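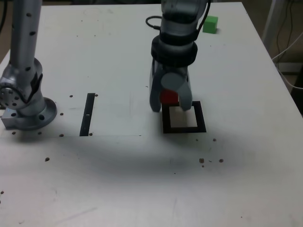 **Zwischenbericht an die Werkleitung Irnavmont**
Teilprojekt: Automatisiertes Einlegen, Linie Etlow
Bearbeitung: Jörg Schwerdtfeger, Zuzana Krajčí
Stand: 12.10.21

## 1. Gegenstand

Der Bericht umfasst die Versuche am Greifertisch und die Vorbereitung der Umstellung an den Handarbeitsplätzen der Linie Etlow. Die Beschaffung der Serienzelle bei Jetar wird gesondert berichtet.

## 2. Stand der Technik am Versuchstisch

Gearbeitet wird mit Ersatzkörpern. Ein roter und ein grüner Würfel stehen für die beiden Gehäusevarianten, ein schwarzer quadratischer Rahmen mit Öffnung für die Aufnahme im Werkstückträger. Der Zweifingergreifer nimmt den Würfel auf und führt ihn von oben an den Rahmen heran. Originalteile werden erst eingesetzt, wenn die Ablage über eine volle Versuchsreihe ohne manuellen Eingriff läuft.

Die letzte Reihe umfasste 1.000 Zyklen. In 40 Fällen musste eingegriffen werden, überwiegend wegen Verkanten am Rahmenrand. Zwei Ursachen sind eingegrenzt:

- Die Anfahrhöhe über dem Rahmen ist knapp eingestellt. Bei seitlichem Versatz berühren die Fingerspitzen den Rahmen, bevor der Würfel über der Öffnung steht.
- Der Rahmen liegt ohne Fixierung auf der Tischplatte und kann sich bei Berührung verschieben.

Für den ersten Punkt ist eine geänderte Bahn programmiert, jedoch noch nicht über eine volle Reihe geprüft. Für den zweiten wird eine Spannleiste gefertigt. Die Platte weist bereits zahlreiche Schraublöcher auf; Frau Krajčí prüft, welche davon genutzt werden können. Neu gebohrt wird nur nach Rücksprache.

Auf der Tischfläche sammeln sich kleine Partikel. Ein Einfluss auf die Ablage ist nicht nachgewiesen. Die Fläche wird künftig vor jeder Reihe abgesaugt, der Vorgang im Schichtbuch abgezeichnet.

## 3. Auswirkungen auf die Arbeitsplätze

Das Einlegen erfolgt derzeit von Hand im Takt der Linie, mit Platzwechsel nach 60 Minuten. Nach der Umstellung entfällt diese Tätigkeit an zwei Plätzen. Die betroffenen Beschäftigten übernehmen Materialbereitstellung, Störungsbeseitigung und Sichtprüfung. Stellen werden im Rahmen des Teilprojekts nicht abgebaut; die Zusage liegt dem Betriebsrat schriftlich vor.

Offen ist die Eingruppierung. Nach Auffassung von Araceli Mateos (Personal) entspricht die Störungsbeseitigung der bisherigen Einrichtertätigkeit und ist entsprechend zu bewerten. Nicanor Cifuentes (Fertigung) sieht dies nur für Beschäftigte mit abgeschlossener Schulung gegeben. Eine Entscheidung wird vor Beginn der zweiten Schulungsgruppe benötigt.

Aus der ersten Schulungsgruppe liegen folgende Rückmeldungen vor:

- Die körperliche Entlastung von Schulter und Handgelenk wird erwartet und begrüßt.
- Wartezeiten zwischen Störungen werden als ermüdend eingeschätzt. Gewünscht ist ein fester Wechsel mit der Sichtprüfung.
- Die Fehlermeldungen der Steuerung sind nur auf Englisch verfügbar. Die Übersetzung ist bei Nieto beauftragt.

Annag Innes hat die Gefährdungsbeurteilung für den Versuchsbetrieb abgeschlossen. Für die Serienzelle ist sie neu zu erstellen, da sich Zugang und Bestückungsseite ändern.

## 4. Abweichungen vom Plan

Die Spannleiste war im Arbeitspaket nicht vorgesehen. Sie wird im eigenen Werkzeugbau gefertigt und aus dem laufenden Budget getragen. Der Beginn der Versuche mit Originalteilen verschiebt sich auf Dezember.

## 5. Nächste Schritte

1. Montage der Spannleiste, Wiederholung der Reihe mit geänderter Bahn (Krajčí)
2. Entscheidungsvorlage zur Eingruppierung (Mateos, Cifuentes)
3. Entwurf des Wechselplans für Störungsbeseitigung und Sichtprüfung (Schwerdtfeger)
4. Abnahme der übersetzten Fehlermeldungen durch die erste Schulungsgruppe

Von der Werkleitung wird die Freigabe der Schulungszeiten für die zweite Gruppe erbeten.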